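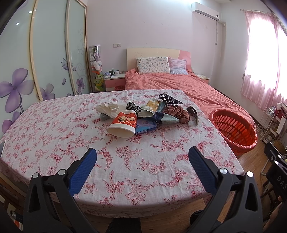
How to clear the small stuff off a bedroom table

Posted by Asif Sandhu, 15 Nov 2021

A bedroom table collects two sorts of thing: rubbish you meant to throw away, and small belongings you meant to put back. They end up in the same heap. Hair ties get buried under sweet wrappers, a clip goes missing for a week, and eventually the whole lot gets pushed to one side so that a cup of tea can go down.

This method deals with one table at a time. It takes me around 4 minutes on a normal evening and longer if the heap has been left for a while. I wrote the first version in May for my sister's flat in Nimthorpe and have changed a few steps after using it at home.

What you need

A bin or basket with a bag in it
A small tray, bowl or box for hair things
A second small container for anything that belongs in another room
A dry cloth

The bin does not have to be a proper bin. A plastic basket with holes in the sides works well if you line it with a thin carrier bag and fold the top of the bag down over the rim. Without the fold the bag slips in as soon as something heavier than a tissue lands in it.

Step 1. Put the bin beside the table

Stand it on the floor or on a stool, right up against the side of the table where most of the mess is. You should be able to drop things in without taking a step. If the bin stays across the room you will start making a "rubbish pile", and then you have two piles.

Step 2. Leave the clear part clear

Most messy tables have some space on them. Keep that space for sorting and do not spread the heap over it. Take things from the front edge of the heap and work towards the back. If there is a tablecloth, keep one hand flat on it while you pick, or the cloth will travel with whatever you pull.

Step 3. Take the cups first

Paper cups take up the most room and are easy to deal with. Look inside before you tip one up. If there is a drop left in the bottom, empty it in the sink, not in the bag. A dry cup can go straight in the bin. I squash mine flat, but some people like to keep one upright and push the smaller wrappers into it, and that saves a bit of space too.

Step 4. Tissues and scraps of paper

Lift crumpled tissue by the middle and check underneath. Small things hide there. I have found earring backs, a SIM card and once a house key. Receipts should be opened out and read before they go. If you need one for a return, put it in the second container.

Step 5. Wrappers and packets

Sort these by feel. An open wrapper goes in the bin. A packet that is flat but still sealed might have something in it, so turn it over and check the seams before deciding. Opened food packets with something left inside should be closed with a peg and taken to the kitchen that same evening.

Torn wrappers leave crumbs, especially the foil-lined sort with zigzag edges. Fold them inwards as you pick them up.

If your council takes soft plastics separately, keep those wrappers back. Ours does not, so they all go in together.

Step 6. Hair ties, scrunchies and clips

By now the heap should be mostly things you want to keep. Pick out the hair things and check each one.

Fabric hair ties: stretch once. If the elastic crackles or stays long, throw it out.
Scrunchies: pull off any loose hair and shake out the crumbs. If one feels sticky, put it with the washing. A mesh bag stops it ending up inside a sleeve.
Clips: open and close them. On a clip with studs, run a finger along the row to feel for a loose one. A dab of jewellery glue will hold it, but leave it overnight before wearing.

Put everything that passes in the tray. I use a shallow Mengal dish, 66 mm deep, and it holds enough for two people. An Esitz box with a lid is better if you have a cat. A tall jar is not much use here, as the clips sink to the bottom and you have to tip the lot out to reach one.

Step 7. Shake or wipe

Bare table: wipe with the dry cloth from the back towards you, with the bin held under the edge.

Tablecloth: lift off the tray, gather the cloth by its corners and shake it outside or over the bath. Put it back with the overhang even on both sides and smooth it from the middle outwards. Creases from folding will drop out in a day or so. A printed cotton cloth can usually be washed at 40, but read the label.

Step 8. Empty the bag

Tie it and take it out now. Put a fresh bag in and fold it over the rim so that it is ready for next time.

Keeping it that way

Leave the lined basket next to the table for good. Of all the steps this one made the most difference in our house. The tray should live at the back of the table, near the mirror if there is one, and the front should stay free.

Comments on this page are closed. The wardrobe shelf guide and the notes on the Jarcombe drawer dividers are in the Bedroom section.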